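Ice cream maker clicks and stalls
Vadano

Mine's from a yard sale in October and it quits after 9 minutes – still soup! Do I need new gears?
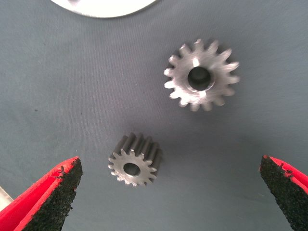 Two metal gears, different sizes.

Bratden
Mine did that. I was filling it way too full, so stop at 60 percent and chill the mix overnight first.

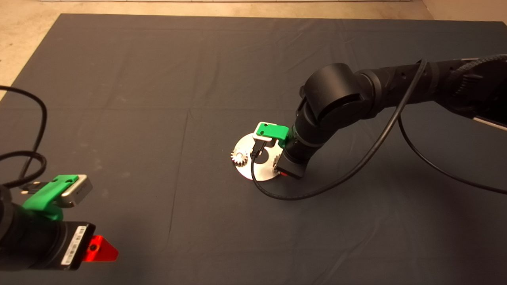
I also cut the sugar a little, and now I get a decent scoop – well, most nights.

Cârstea
Just buy a new one lol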